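Shared Kitchen and Dining Tables: Frequently Asked Questions
McKinnon Residence, Resident Services Office
July 3, 2023

The following questions are those most often put to the Resident Services Office about the shared kitchens and dining tables at McKinnon Residence. The answers apply to all 19 kitchens in the building. Where an answer differs from a notice posted in an individual kitchen, the posted notice should be followed and the difference reported to the office.

When may residents use the dining tables?

The tables are available whenever the kitchen is open. They may not be reserved, except for floor meals approved by the office at least 5 days in advance. Residents who wish to study at a table may do so outside of meal hours.

What is supplied by the residence, and what must residents bring?

The residence supplies serving bowls, cups, plates, flatware, cutting boards, and a basic set of pots. Residents supply their own food, food wrap, storage containers, and napkins. Knives longer than those in the supplied set are not permitted in the shared drawers.

May the copper-colored bowls be used for any food?

The bowls are intended for serving and for holding whole fruits and vegetables. They should not be used to mix or store anything acidic, including tomato sauce, vinegar dressings, and cut citrus. They may not be placed on a burner, in an oven, or in a microwave under any circumstances.

How should the bowls be washed?

Wash by hand with warm water and the Zistovix dish liquid kept beside each sink. Use a soft sponge. Steel wool and scouring powder leave scratches that cannot be removed. Dry the bowl at once with a clean towel, inside and out, and return it to the open shelf. Bowls must not be stacked while damp. The dishwashers are not suitable for them.

May food be left in a bowl on the table?

Food may remain on the table while a meal is being prepared or eaten. A single pepper or piece of fruit left over at the end of the meal should be put away with the rest. Cooked food and meat of any kind must be returned to the refrigerator promptly, in a closed container marked with the resident's room number and the date. 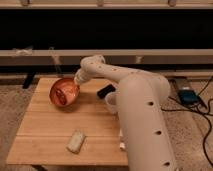
Wrapped items are subject to the same rule. Anything folded in paper, foil, or plastic and left on a table after the meal will be treated as waste at the evening check, as staff are not permitted to open a wrapping in order to see what it contains. Residents who intend to return for an item should place it on their own refrigerator shelf.

What happens to cups left on the tables?

Cups belonging to the residence are washed and returned to the cupboard. Personal cups are placed in the bin beneath the counter and held there until the end of the month. The office does not replace personal cups that are broken while in shared use.

What happens to telephones, remote controls, and similar items?

Small electronic items found on a table at the evening check are taken to the front desk and entered in the lost property record. They are held for 40 days. A resident claiming an item will be asked to describe it and to sign for it. The residence accepts no responsibility for electronic items damaged by water or food.

How should the wooden tabletops be cleaned?

Remove crumbs first, paying particular attention to the seams between the planks, where food collects. Wipe along the length of the planks with a damp cloth that has been well wrung out, and follow with a dry one. Standing water will raise the grain. Kurard wood oil is applied by housekeeping staff each July; residents are asked not to apply oil or polish of their own.

Are trivets or placemats required?

A trivet is required beneath any hot pot or dish. Placemats are recommended but are not required. Cold serving bowls and cups may be set directly on the wood, provided the base is dry.

What is the charge for a damaged bowl or tabletop?

A lost or damaged serving bowl is charged at $37. Tabletop damage is assessed individually after inspection. Charges may be appealed in writing to the Resident Services Office.

Where are used napkins and food wrap to be placed?

Paper napkins without grease may be placed in the Bimport collection bin near the door. Greasy paper, plastic film, and food wrap go in general waste. Food scraps go in the small covered pail, which is emptied every morning.

Whom should residents contact about a supply that has run out?

Requests for dish liquid, sponges, towels, and trivets should be made at the front desk, giving the floor and the kitchen number.

Last updated by the Resident Services Office

Contact Us | © 2023 McKinnon Residence | Back to top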